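Home News Products Stores Press Contact

Worno Opens Dressing Table Refresh Program to Home Customers

KALLARD, 2022-04-13 – Worno, the furniture care and home organization company, today announced that its dressing table refresh program is open to household customers in Kallard and the neighboring town of Ankrah. The program covers cleaning, minor repair and reorganization of vanity tables, with particular attention to pieces that have carved mirror frames.

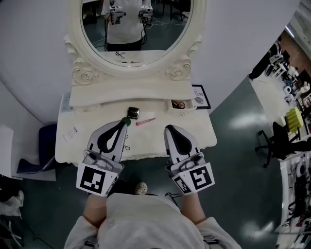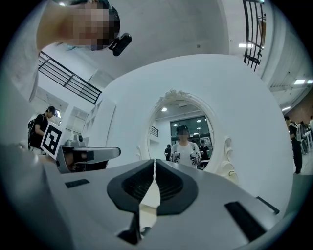
The white vanity mirror with its carved oval frame, at the Worno workroom in Kallard.

The refresh program began as a trial limited to trade clients, mostly small hotels and furnished rentals. During the trial, Worno serviced 166 dressing tables and kept written notes on each one. The most frequent request was for help with the tabletop itself, where makeup, brushes, papers and small tools tend to collect in the same few inches of space.

"A vanity is a small piece of furniture that gets used every day," said Chibuzor Lawal, director of home services at Worno. "Customers call us about a scratch or a sticking drawer. Once we begin talking, they usually want to know where everything should go."

Each appointment begins with the surface being cleared and wiped down. Compacts, sponges and brushes are sorted by how often the owner reaches for them, and items in daily use go back within easy reach of the mirror. Scissors and other small tools are assigned to a side compartment or drawer. Loose papers are handed back to the customer and are never thrown away by Worno staff.

Carved mirror frames receive separate treatment. Roses, scrolls and crests hold dust in their deeper cuts, and painted finishes can be damaged by household sprays. Worno technicians work with soft, dry brushes first and apply a lightly dampened cloth only where the paint is sound. The glass is cleaned last. Chipped paint is touched up on request after a color match has been approved by the owner.

"White and cream are harder to match than people expect," said Karla Cervantes, who leads the finishing team. "Two frames from the same maker can age to different shades. We test on the back edge and leave it overnight before we go any further."

Household customers may choose between a standard appointment and an extended appointment. The standard appointment includes surface cleaning, sorting and the tightening of knobs and hinges. The extended appointment adds frame care and paint touch-up. Replacement knobs are supplied from the Monda hardware line, which now includes eight round styles suited to small drawers and compartments.

Worno has set aside 796 appointments for the first season of the program. The company expects to care for roughly 2,000 pieces of bedroom furniture in all, including chests and bedside tables, under its existing services. Bookings opened in Kallard this morning, and Ankrah bookings will open later in April. Customers are asked to send the width of the table and a note of any loose or missing parts when booking.

The program does not cover the replacement of mirror glass or the repair of electrical lighting. Pieces with flaking paint of unknown age are inspected before any work is agreed.

About Worno
Worno provides furniture care, repair and home organization services to households and trade clients. Its workroom and main office are in Kallard.

Press inquiries: Worno Press Office, Kallard

Comments (3)

dovetail_m
Does the extended appointment include gilded frames or only painted ones? Mine is part gold and I have been afraid to touch it.

Ruthie P.
I need the sorting more than the repair. My top drawer has not closed properly in years – too many brushes.

kallardresident
Tried to book for Ankrah and the form only lists Kallard. Please give a date for when that changes.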